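Ornden Board Wipe, release 3
Two-arm whiteboard handling, gripper and controller comparison

Last edited July 2, 2019

Contents

1. What's in it
2. The grippers
3. The controllers
4. Layout of the files
5. Known faults
6. How to load it
7. Terms, thanks, complaints

1. What's in it

2224 attempts at one job: two small arms pick up a whiteboard, pass it between them or hold it between them, and wipe it with whatever was supposed to be used for wiping that day. The job was chosen by people who had never tried to pick up a whiteboard with two fingers and wanted something easy to start on.

Each attempt has joint readings from both arms, gripper opening, motor current, the video from the fixed camera, and a label. Labels are "done", "dropped", "stuck" and "other". Please read some of the "other" ones before you throw them out. Several are more use than the successes, and one contains the only clean recording we have of the right arm's shoulder losing its zero mid-reach.

If you want a set where the robot looks clever, there are plenty of those about. We built this one to find out which gripper and which controller we should buy more of, and the answer is in section 2, with grumbling.

2. The grippers

Three types were tried. We use our own names for them in the files.

barkitz_tri — the Barkitz bracket, triangular, wide at the root. Strong, a bit dim. Grips a board edge well if you bring it in square and marks the border if you don't.

galt_tip — the Galtisness fingertip set. Small black tips, nice to look at, nice on pens and cloths. Pads wear fast. The tips were changed whenever they began to shine, and the change dates are in pads.csv.

soft_v2 — home-made, cast in the kitchen at Ornden. There is no soft_v1 in the release and we would be grateful if people stopped asking.

All three went on the same wrists with the same motors, so the current readings can be compared across types. They can't be compared across arms. The left arm's wrist motor draws more at rest than the right's and always has. We swapped the motor. It still does.

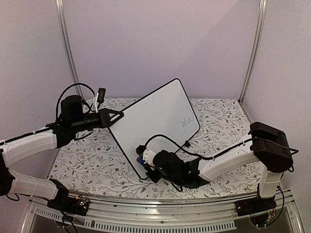

Mixed pairs gave the best results, to the annoyance of everyone who had argued for a matched set. In a mixed pair one arm takes the weight and the other only has to steady things, and you can then be rude to the first and polite to the second. The left arm clamps the side of the board and holds it up at a slant while the right comes in underneath to the lower edge, and that approach is the one we ended up using for most of the later sessions. Coming in from below means the wrist stays low, although it does nothing for the cable, which loops up across the face of the board and will happily wipe it for you. The black cable over glossy white also upset our first board-finding script, so use board_mask_b and leave board_mask_a to the historians.

Matched pairs of galt_tip did worst on lifting and best on wiping. Matched pairs of barkitz_tri lifted everything and wiped like a snow plough.

3. The controllers

stock: what came with the arms. Position only. It goes where it's told, including through things.

chatz: the Chatzigeorgiou controller, with a force limit on each joint. Much gentler. It has a habit of giving up at the exact moment both grippers have hold of the board, when each arm takes the other for an obstacle. Raise the limit on the steadying arm only. Raising both puts you back to stock with more settings.

chatz_slow: the same with a lower speed cap. Added because visitors kept stepping back from the bench.

We ran stock and chatz on every gripper pairing. chatz_slow was run on mixed pairs only, so don't put it in the same table as the others. Somebody will, and we'd like it noted that we asked.

Joint readings are at 53 Hz. This is an ugly number and we know it. The two arms share a bus, 53 is what the bus would give us without dropping readings, and we chose to leave the raw rate alone. Resample it yourself if it offends you.

4. Layout of the files

runs/ one folder per attempt, named by number only
runs/NNNN/joints.csv both arms, left columns first
runs/NNNN/fixed.mp4 the fixed camera
runs/NNNN/meta.json gripper pair, controller, label, operator
pads.csv fingertip changes
splits/train.txt 2000 attempts
splits/test.txt the rest
tools/ loaders and the two mask scripts
odd/list.txt attempts to treat with suspicion

Gripper opening is in millimetres in everything except soft_v2, where it is in motor ticks, as nobody could agree what "open" meant for something that sags.

5. Known faults

The board picked up smudges and bits of faint writing as sessions went on. We cleaned it when we remembered. If your model learns to tell the session from the state of the board, well done to it, but that isn't the task. Shuffle across sessions.

The patterned table covering is pretty and full of thin lines and leaves, and edge detectors adore it. Crop first or suffer.

210 attempts are missing the right gripper's current. The column is present and full of zeros. They are listed in odd/list.txt and we have left them in both splits, as the joint readings are fine.

Clock drift between video and joints is small at the start of a run and less small at the end. tools/align.py fixes most of it. Long runs labelled "stuck" are the worst, for the obvious reason that they go on and on.

"Done" was judged by whoever was at the bench. Hok-lam Chou went back over the labels and was stricter than the rest of us, so meta.json has both: label and label_hc. Use label_hc.

6. How to load it

pip install -r tools/requirements.txt
python tools/load.py --split train --label label_hc

Add --skip-odd to leave out everything in odd/list.txt. Add --mask b if you need the board outline. There is a --mask a, see above.

Memory use is silly if you load the videos at the same time as the joints. Don't load the videos at the same time as the joints.

7. Terms, thanks, complaints

Free for research and teaching. If you publish with it, name the release number, as releases 1 and 2 had left and right swapped in some folders and we'd rather not be blamed twice.

Release 4 is planned for September, with a heavier board and a proper cable guide on each wrist. The cable guide has been planned for September before.

Faults go in the tracker. Please give the attempt number. "One of the ones where it drops it" doesn't narrow things down.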